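Can It Fold a Towel Yet? Speaker notes, Kandarstead makers' evening

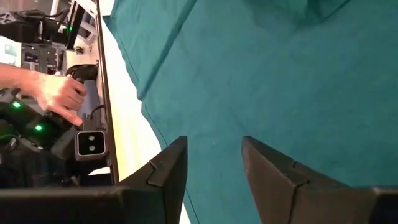 Slide 1. Say hi, thank Kandarstead for the room, then straight into the laundry question. Hands up who'd buy a machine tomorrow if it did the folding. (Wait for it. It's always nearly everyone!)

So my short answer tonight is "sort of", and I've got 20 minutes to talk you through the sort of. Cloth is my favourite test because we all know what good looks like. A mug stays mug-shaped when you grab it. A cloth changes shape the second you touch it, and the corner you wanted is now underneath, and two fingers have to find it again by feel or by camera – mostly by camera.

Slide 2. The Wikport trial. We ran 100 attempts at one plain job, flat cloth, fold in half, fold again. It got 60 of them to a standard my mum would accept. Pause here, people like to argue about whether that's good. I think it's pretty great for a flat start! But then we scrunched the cloth up first, the way it comes out of a dryer, and I stopped keeping score after lunch.

Slide 3. Speed. Don't rush this one. Our slowest fold that still counted took 554 seconds. I made a cup of tea, drank it and came back. (Let them laugh, then mention that it had the bench to itself all night and didn't mind.)

Slide 4. Shop floor versus home. The Orlandini workshop has it easier than your laundry does: same bench, same lights, same colour of cloth every shift. Wiping down and laying out covers are the jobs I'd hand over first. At home you've got fitted sheets. I've no slide for fitted sheets, just pull a face.

Slide 5. Skinidholm, if there's time. Skip to the bit about people showing the machine a move by hand and then letting it have a go. It picks up the neat folds and our bad habits too, including my habit of smoothing everything twice.

Questions. Someone will ask about price, so say I don't know and mean it. Someone will ask about dishes. Glasses worry me, plates less so. Leave the flat-cloth slide up while we chat, and remember to give the clicker back.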